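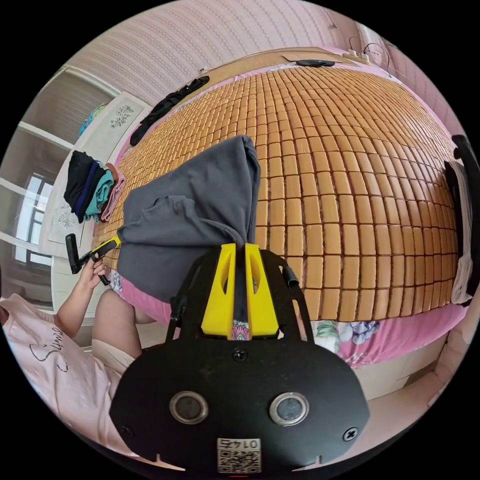
Do dark knits need a different fold from the tees? Only the heavy ones, which go in half and then in half again; everything thin gets the same three-part fold as a T-shirt.

12 March 2023

Folding notes, bedroom setup. Writing this down before I forget which way we settled on, since Smaranda and I had it two different ways on the same page last time (my fault, I'd copied from the old Bostelia sheet).

The bed is a good height for sitting next to, which my knees appreciate, but the tile mat is a funny surface to fold on. It's lovely and smooth for sliding a shirt around - almost too smooth - and then a hem finds the gap between two tiles and the whole thing goes crooked. Brândușa wants to put a cotton sheet on top. I'd like to try without one first, at least until we've done the gray pieces a few more times.

Gray ones: shake out, lay flat, find the shoulders, sides in, bottom up. If you can't find the shoulders in 15 seconds, drop it and pick it up again from somewhere else. Digging around in a bunched-up shirt only makes it worse, I've tried! 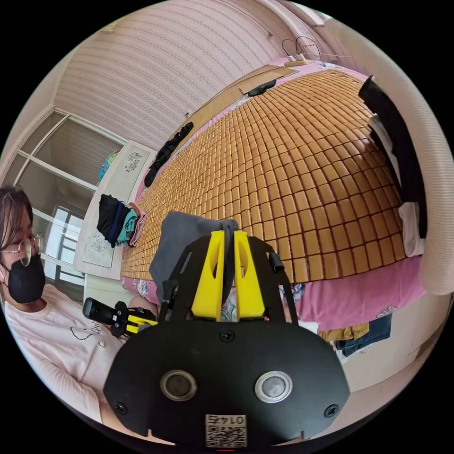
Stacks go at the sides of the bed or on the white cabinet with the painted flowers, whichever is closer, and jeans wait until the end. They're stiff and they squash everything under them. Riaan puts them at the bottom of the pile to get around this, and fine, that works too, but then you have to fold them first when your hands are fresh and the soft stuff is still in a heap.

Still to sort out:
Sheet over the mat, or not (ask Brândușa again)
2 piles or one for the blacks and navies, I keep mixing them up in lamp light
Sleeves in before sides, or after? Sibusiso says before

Need to copy the fold order onto the Clikard page too.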